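Cisneros says its new wallpaper will outlast your mortgage. Renters might want to read the fine print

A wallpaper that goes up in an afternoon, survives a toddler with a wet sponge and peels off in one piece when the lease is up. That is the promise from Cisneros, which put its Mosell range of peel-and-stick wall coverings on sale this week at $41 a square metre. It's a promise a lot of companies have made before, and a lot of bond money has gone the same way as the paint that came off with the last lot.

The range was launched on Fri 27 September at a showroom event with grazing boards and a feature wall for people to stand in front of. The company says the adhesive is its own recipe, the print is colourfast and the film can be lifted and repositioned during hanging. It calls the result "lease-friendly", a term that has no meaning in any tenancy agreement I have seen.

Cisneros spokeswoman Natalia Rosales said the product had been through 31 months of testing before it went to market.

"We've had it on painted plaster, on timber, on tile, on laminate," she said. "It comes away clean. We wouldn't put our name on it otherwise."

Asked how old the paint was on those plaster walls, Ms Rosales said she would have to check. A later email said the test walls had been prepared "in line with our hanging guide". The hanging guide asks for a full coat of low-sheen acrylic, cured for at least four weeks, over a sealed undercoat. Anyone who has rented a flat with one thin coat of ceiling white slapped over everything between tenants will see where this is heading.

Heriberto Huerta has been hanging and stripping wallpaper for most of his working life and has little time for the stick-on kind. He said the trouble was rarely the film and nearly always the wall.

"The glue will hang on to whatever's under it," he said. "If the paint's got a good grip on the plaster, fine. If it hasn't, the paint's coming with you. I've had people ring me with a strip in their hand and half the bedroom on the back of it."

Summer heat makes it worse, he said, especially on a west-facing wall. He suggests a test patch behind a door, left for a month and then pulled slowly, at a low angle. He would also skip the hair dryer that the online videos swear by.

The hanging guide recommends the hair dryer.

Then there is the guarantee. Cisneros advertises ten years of cover against fading, lifting and "removal damage". The eight-page warranty document, which isn't linked from the product page and took some finding, limits removal damage to the replacement of the wallpaper itself. It doesn't pay for plaster, paint or labour. So if a panel takes a chunk out of the hallway, the company will send you a fresh panel. You may even be able to hide the hole with it.

Ms Rosales said the wording was standard across the industry. That may well be right, and it's hardly a comfort.

The claim for washability is on firmer ground. Rekha Pandey, who runs a small decorating supplies shop and agreed to stock a few of the patterns, took a sample home and went at it with crayon, soy sauce and dish soap. The crayon and the soy sauce both came off. A permanent marker didn't, though the box makes no promise about markers.

"It's nice stuff to look at, I'll give them that," she said. "But people come in and ask me if they'll get their bond back, and I'm not going to be the one who says yes."

Her other complaint is the pattern matching. The bigger prints have a long repeat, and the calculator on the Cisneros site doesn't seem to allow for it. She worked out a modest lounge room wall at 392 dollars using the calculator, then again by hand with the offcuts included, and ended up a full roll over. Unopened rolls can be returned within two weeks. Opened ones can't.

The swirling, busy designs are the worst for this.
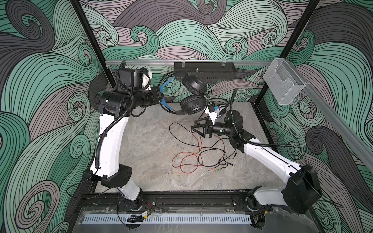
A plain stripe or a small speckle forgives a crooked cut, while a large curl that misses its other half at the join will annoy you every time you sit down to dinner. Mr Huerta reckons a first-timer should budget an extra fifth on anything with a big repeat, and do the wall with the couch in front of it first.

Colour is harder to argue about. Muted greens and greys are everywhere at the moment, and the launch material leans on them heavily, along with the claim that such shades are "proven to restore calm". I asked for the proof. The reply was a customer survey with 3418 responses, in which people who had bought the wallpaper said they liked it.

Noemí Quezada, a tenants' advocate, said renters should get written permission before putting up anything adhesive, whatever the label says. Permission to decorate usually comes with a duty to put the place back as it was. She also suggested dated photos of the bare wall and keeping the receipt, the box and a copy of the warranty as it read on the day.

"The company's opinion of what counts as removable isn't going to be in the room at your final inspection," she said.

The Mosell range is available online now and in selected stores. Sample sheets are free, with a charge for postage. Ms Rosales said Cisneros was "always reviewing" its warranty terms but had no changes to announce.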